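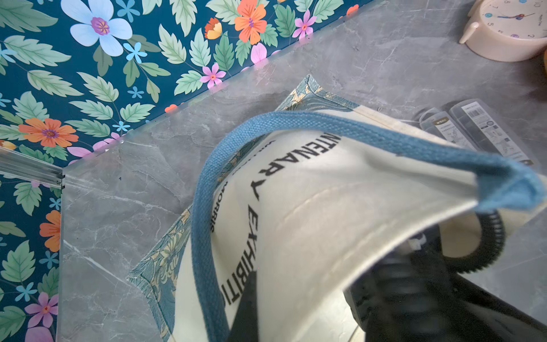 A canvas tote bag on a marble-patterned tabletop.

Sports Explained for Kids
January | By Luzius Gasser

Does the home team really get a head start?

Fans of Ellery will tell you their crowd is worth a goal. Is it? Soccer teams do tend to win more at home, and grown-ups have plenty of reasons ready. I don't buy all of them.

Take travel. Flotska rode the bus 119 miles to play Zellholm and lost by two. "Tired legs," said their coach. Maybe – but they slept in a hotel first, and sitting on a bus is not running.

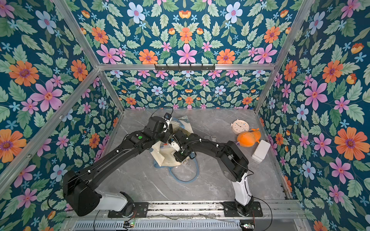
Then there is the locker room. Some people say a visiting team plays worse because the room feels strange. I have my doubts. You could give the visitors six little hooks on a black rack and flowery walls on three sides, and I still think a good striker would score.

Noise is a better guess. A loud crowd might nudge a referee who isn't sure about a foul. But Zorkard had 1,152 people cheering last month and lost anyway. One game can't prove much, so when somebody says the crowd won it, ask how they know. Then ask about the other 200 games.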